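[Trorkidach] Re: Resin run, second colourway

Print this message | E-mail this message

Fadi Nasrallah wrote:
> Is the second colourway still limited to 80 pieces?
> The Erkthorpe shop page says 500, and I would like
> to know before I order.

The 500 is the whole vinyl run. The resin version is 80, numbered on the left foot, and 12 of those are held back for replacements. Erkthorpe copied the wrong line and has been told.

Briteck is casting the bodies and Toft is painting. Heads are cast separately and pinned at the neck – they will turn, but please don't force them past the shoulder. The figure stands 13 cm tall without the base.

Orders open in August at noon, one per person. List members get no early access this time. Boxes are plain card with a printed sleeve; the sleeve is not numbered.

If you have a first colourway with a loose pin, write to me off list with the foot number and I will post a new one.
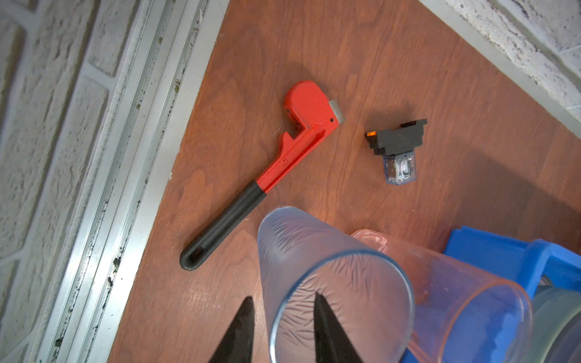 Recent messages in this list
- Vinyl run: shipping to Ireland
- Paint rub on the first colourway
- Re: Display stands for the small figures

Contact the list owner | © Trorkidach list | Back to top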